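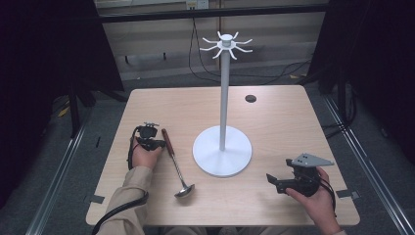
Pledham Hall Kitchen Group, minutes, October 2025
Present: Radomir Golob (chair), Kirsten Baldursdóttir, Chrysanthi Tsolakis, Bujar Papadopoulos. Apologies Špela Janevski. Last minutes agreed, one correction, the boiler man was from Setent and not from the council. Kirsten had the new bits for the kitchen. White mug tree, eight hooks, liked by all, Bujar thinks too tall for the shelf over the sink so it lives on the worktop for now. Ladle with the wooden grip to stay with the soup things please, NOT the drawer by the door.

1. Soup lunches
Start again after half term. Chrysanthi to do the first 2, Radomir the next, then see. Price stays the same. Long talk about bread. Fahmy bakery will let us have yesterday's loaves if collected before nine. Bujar can collect, not in school holidays. Lentil went down better than leek and potato last time, so lentil first. Allergy list needs redoing, the one on the wall is from before the new stock cubes.

2. Money
£1,000 in the account after the gas bill. Kirsten says that sounds more than it is, insurance due in March. Agreed no big spending till then. Tea and coffee tin was short, not much, leave it. Receipts to Kirsten in an envelope with your name on, not loose in the tin.

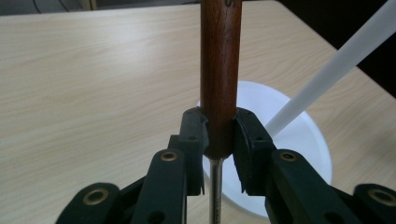
Radomir asked if we can claim back the tea towels from last year. No, too late.

3. Oven
Left hand door still dropping. Setent quoted for a new hinge, Chrysanthi thought it steep. Bujar to ask Ikuver for a second price. Until then top shelf only and do not lean on the door. Sign to go up (Radomir).

4. Hall bookings
Yoga want an extra hour, fine if out by 12 on soup days. Choir left chairs out again. Kirsten to have a word, nicely. Špela sent a note asking about the back room for a baby group, put off untill she is here.

5. AOB
Fridge smell, was the cheese. Freezer wants defrosting, Chrysanthi and Bujar to fix a morning. Keys, 2 sets still missing from the list, pls check your coats.

Next meeting same place, date when Špela is back. Radomir to email round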